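**From:** Nayara Holanda
**To:** Ollel club list
**Date:** February 12, 2021
**Subject:** Re: bowl task, shadow problem

Everaldo Paiva wrote:

> The picker lost the block in 11 of 200 runs. I suspect the arm's shadow on the table. Can you send two views with the block in the bowl area?

Both are from the head camera, ceiling lights on, paper liner in.

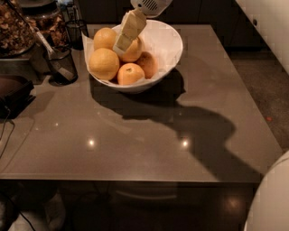
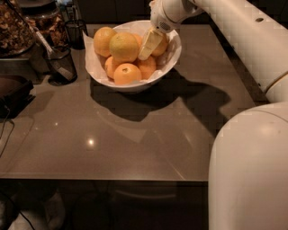 *Head camera, block in the gripper over the lined bowl (first) and down among the oranges (second).*

The shadow runs from the bowl toward the right in both, so your theory holds up so far. I would also look at the glare spot left of center. The threshold in the segmenter is still the one Reinaldo set in July, and it was tuned on a matte table.

Two requests:

- Zuleica, please rerun the set starting at run 314 with the shadow mask off.
- Everaldo, send me the logs for the 11 failures. I only have 7 of them.

I will leave the gripper force alone until both are in.

Nayara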